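Harasym Bedside: demonstrations of a two-armed robot tidying a bed

README, last revised 06/07/2018

What this is

Harasym Bedside is a collection of teleoperated demonstrations recorded on and over an ordinary bed. A person drives both arms, the robot copies the motion, and everything is logged: camera views, joint positions, gripper openings and a short written instruction for each episode. We built it for people who train policies by imitation and who are tired (as we were!) of blocks on a clean table.

Beds are wonderful for this. The work surface sags, the cover slides when you pull on something lying on it, and one tug at a corner can change the shape of everything else. A person handles that without thinking. We wanted a learner to get a fair look at how.

The collection was started in February by Liudmyla Kovalchuk, and Yevhen Tkachuk wrote the recording software, which is called Tatard. If you see "tatard" in a log header, that's all it means.

What's in an episode

Each episode is one folder. Inside are the video streams from a head camera and from the cameras at the wrists, a table of arm and gripper states, the instruction text, and a notes file. The notes file may be blank. When it isn't, please read it, because the operators often wrote down what they were trying to do when a grasp went a strange way.

Episodes run up to 60 seconds. Longer jobs were split at a natural pause, such as both grippers open and clear of the bed, and the parts share a session name so you can join them again.

The wrist views are the part we're most excited about. When the fingers come down to cloth height, the near folds go soft and blurry while the print farther back stays readable, and a policy has to cope with both at once. Our patterned blanket is especially good for this: the sleepy egg-yolk characters come in small tight rows in one area and very large in another, so texture alone is a poor clue to distance.
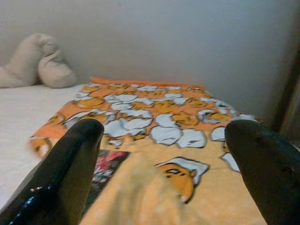
Yevhen wondered whether a print that busy would teach the model to chase cartoon faces instead of fabric edges, and asked for plain-cover episodes to be mixed in from the start. It was a fair worry. The plain-cover sessions are in the "plain" branch of the folder tree, recorded with the same instructions, and you can train on either or both. We'd love to hear what you find.

Tasks

The instructions fall into three families.

Cloth: fold the cover back, pull it straight, bring two corners together, lay a small cloth flat.

Pick up and put away: lift a single item off the bed and set it down somewhere named in the instruction.

Cables: gather a cord, move a plug or adapter clear of the cover, lay a loop down without a twist.

Cables deserve a word of their own. They were added late, after we noticed how often real beds have a charger on them, and they quickly became the sessions everybody wanted to operate. A thin black cord on pale yellow cloth is easy to see, but its ends are usually attached to something heavier, and pulling the middle of the loop moves objects you weren't looking at. Operators were asked to start wherever they liked. Some go for the adapter, some for the cord, and we kept both styles.

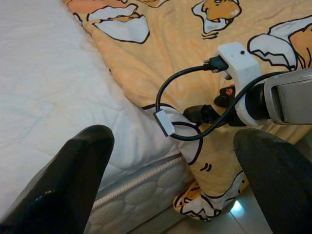

For grasp labels, a cord counts as held when the gripper has stopped closing and the cord moves with it. We tried labeling from gripper force alone and gave up; a thin wire hardly registers. The present labels were made by hand from the wrist video, and a second person checked them. Where the two people disagreed, the label is "unsure" and should be left out of scoring.

How we recorded

Before each session the operator looked through the head camera and made sure that the item to be handled and both grippers could be seen. After that, hands off the furniture. Nobody straightened the cover between episodes unless the instruction called for a fresh start, so wrinkles carry over from one episode to the next. That's on purpose — a policy that only knows smooth bedding won't last long in a real bedroom.

Operators worked in turns of nine episodes and then rested. Driving two arms at once is tiring, and tired driving shows up in the data as long hesitations above the target. Some of those pauses remain. They are marked "hover" in the state table, and you may want to shorten them before training.

The head view matters most for the pick-up family. Flat things such as a book with a dark, glossy cover are hard to judge from the wrist, where a finger may hide the very edge it needs. From the head camera you can see how the book lies on the comforter and which arm has the shorter reach. We suggest feeding both views to the learner even if your own robot only has one. 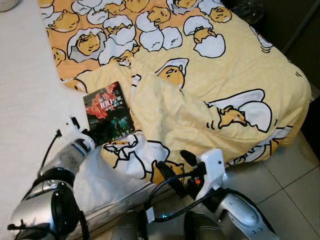
Arm choice was left open. If the instruction doesn't name a side, either arm is a correct answer, and a scoring script that compares joint paths will punish good behavior. Compare the resting place of the item instead. The script in the "score" folder does this and gives partial credit when the item was lifted but set down in the wrong spot.

Failed attempts are included! Each one has "result: no" in its notes file. We think they're worth as much as the good ones, particularly the near misses where the gripper closes on cover and item together. Please don't filter them out before you've watched a few.

Splits

There are 2 splits, train and held-out. The held-out part uses bed arrangements that don't appear in train, though some of the same items turn up in both. Splitting by single episode would leak badly, as neighboring episodes often share the same wrinkles. If you make your own split, do it by session.

Vostard, our small baseline policy, was trained on the train split only. Its weights and settings are in the "baseline" folder. It does well on lifting single soft items and poorly on cords, and we hope somebody beats it soon.

Known problems

Close cloth is often out of focus in the wrist views. This is how the lens behaves at short range, and we haven't sharpened anything. Colors also shift between wrist and head cameras, so match them yourself if your method depends on it. In a wrist view taken low over the white sheet, there may be very little detail in the middle of the picture, with the useful edges all out at the sides or right up against the fingers. Methods that track points from one moment to the next tend to drift here.

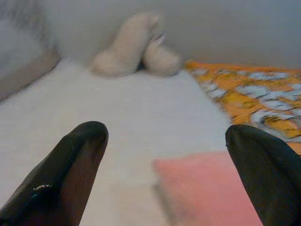 Using and sharing

You may use the collection for research and teaching, and you may change it. If you publish results, say which split and which branch you used, and cite the collection as "Harasym Bedside, Kovalchuk and Tkachuk." Please don't use the recordings to identify the home they were made in.

Corrections are very welcome. Send the session name, the episode folder and a sentence on what looks wrong, and we'll check the video. Label fixes go into the next revision with your name in the change file, unless you'd like it left out.

Next up is Hodcombe, a companion set on folding laundry with the same recorder and the same folder layout. Anything that reads this collection should read that one too.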